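Peltonen Opens Skelero Website, Says Little About the Game

Posted 26 July 2018

The official website for Skelero is now live, and fans hoping for solid details will have to keep waiting.

Peltonen put the page up overnight alongside a teaser trailer that runs 109 seconds. Nearly 20 of those seconds are company logos. The rest is mostly slow pans over a flooded city, with a piano version of the main theme from Tallimum playing underneath. There is no combat and no menu, and nothing in it carries the usual "captured from actual gameplay" notice.

Skelero is described on the site as "a new story in the world of Tallimum," developed by Jedby for consoles and PC. Which consoles, the site doesn't say. The release window is given as "coming soon," the same two words Peltonen used in January when it first showed the logo. Tallimum itself was "coming soon" for a very long stretch, and anyone who sat through those delays may want to hold off on booking vacation days.

The site has four sections: Story, Characters, System and News. Only Story and News can be opened at the moment. Story is a single paragraph about a courier who wakes up with someone else's memories, a setup that will sound familiar to anyone who played the first game's second chapter. News contains one entry, announcing that the site has opened.

The most specific claim comes from the press release. According to Peltonen, Skelero will have 32 playable characters, each with "a fully realized personal storyline." That is a big promise. Tallimum shipped with far fewer, and several of those had storylines that came down to a couple of text boxes and a fetch quest. Unless Jedby has grown a great deal since then, it is fair to ask how many of the 32 will be full party members and how many will be outfit swaps with a new voice. The release doesn't break the number down.

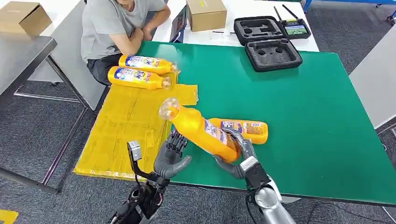 Bottles and a sheet of yellow cardboard on a green-topped table.

There is also the matter of online play. The press release mentions "connected features" and co-op for up to 2 players, then moves on. It doesn't say whether co-op covers the main story or a separate mode, and it doesn't say whether a constant connection will be needed. Tallimum's own connected features amounted to a leaderboard that was switched off within a year. We asked Peltonen if Skelero can be played fully offline and were told that more information would be shared at a later date.

Pre-orders are another sore spot. The site already has a banner for a "Founders Edition," with an art book, a soundtrack and early access to an unnamed character. No price is listed, and the button underneath leads to a newsletter sign-up. Asking people to get excited about a special edition before showing them a single minute of the game is a familiar move from this publisher, and it hasn't gotten any more charming.

In fairness, the art looks good. The flooded streets have a lot more going on than the empty plazas of Tallimum, and the new version of the theme is lovely. Jedby has always been strong on mood. Its trouble has been with everything that happens once the player picks up the controller: the camera, the load times, the last third of the story. Nothing released today touches on any of that.

Peltonen says the Characters section will open next, with profiles added in batches. There is no date for a gameplay reveal. The teaser can be watched on the Skelero site, and a longer cut is promised for newsletter subscribers.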